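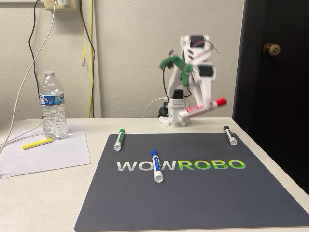
Dry-erase markers with green, black, blue and red caps, plus a yellow highlighter or pen on the paper at left.

Do dry-erase markers really last longer if you store them flat?

Posted by Nélida Jara, 2021-03-09

I keep reading that whiteboard markers have to be stored lying down or they're ruined. I have my doubts. The people who repeat it never say how they know, and half of them are selling a tray.

My situation: I run a small tutoring room with one wall board and a white table. The markers live on a dark gray mat on the table, white barrels, colored caps, nothing fancy. They roll around and get mixed in with the highlighter, and I'd like to put them upright in a mug by the board so the table is clear for papers. My husband says the mug will kill them. The red always goes first no matter what I do, so I'm inclined to think storage has nothing to do with it and I'm just writing a lot of corrections.

I was also told to buy the Kullis rack, which holds 12 markers sideways. For the price I could replace the markers for a year. Is there anything to this or not?

3 replies

Renato Durán

There's something to it, but less than the rack people want you to believe. The ink has solid color mixed into a liquid. Stand a marker with the tip up for a long time and the color settles toward the bottom, so you get a faint, watery line. Flat keeps it more even. Tip down also writes fine, though some of them get blobby.

What kills markers in my experience is the cap. I looked after supplies at a language school with 30 rooms, and most of the "dead" ones I collected had been left open or capped crooked. Push until it clicks. If yours don't click, press harder than feels polite.

A faint one can sometimes be brought back. Cap it tightly, leave it tip down overnight, then try it on scrap. I'd call it a coin toss. If the tip is crusty, throw it out. Don't put water on it, and don't believe the videos where somebody dips it in nail polish remover and it comes out like new. I tried that on 2 of them and got two wet markers that wrote gray.

So a mug is okay if they stand tip down. I wouldn't buy the rack. A shallow box lid does the same job.
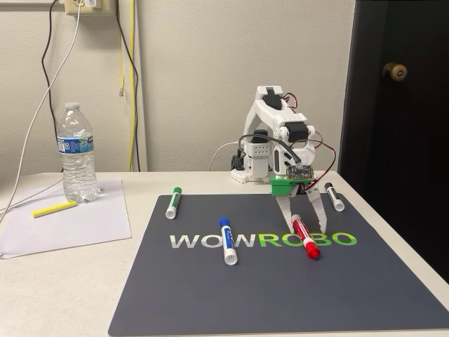

Is it all right to leave a marker uncapped while I'm explaining something at the board?
A minute or two won't do much harm, but if you're going to talk for longer than that, put the cap back on.

That one comes up every time I mention caps, so I'm putting it in now.

As for the red running out first, count your corrections for a week before you blame the brand. Buy red separately if the shop lets you. The mixed packs leave you with a drawer full of green.

naltoneck_mom

Always flat!! We had Zevico ones at home that lasted from June till the next summer stored flat in a pencil case. Upright ones never last.

Renato Durán

How often did you use them? A marker that sits in a pencil case most of the year will last in any position. I'm not saying flat is wrong, I'm saying a year in a case doesn't show much.

Godoy

Going to disagree a little with both. I have a shop and I've sold maybe too many of these. Cheap ones fade whatever you do, and the expensive ones fade too if the board is dirty. Old marker film and dust get onto the tip and it starts to skip, and then people say it's dry. Wipe the board properly before you decide the marker is finished. A damp cloth, then a dry one. The felt eraser mostly pushes it around, and once it's loaded with old ink it makes things worse.

Also keep them off the windowsill. I can't prove that one, but the ones from my front window were always the first to come back.

If you leave them on the table, a mat is fine, just check that the caps are on before you go home. I'd keep the highlighter somewhere else. I had a customer clean highlighter off her board with whatever was under the sink and she went through the coating. The new board was 400 and she was not happy with me, although I hadn't sold her the highlighter or the cleaner.

Nélida Jara

Thanks. I'm not sold on the windowsill, but I'll do the mug with the tips down and move the highlighter. The cap thing I can believe, because I just went and pushed on the black one and it clicked.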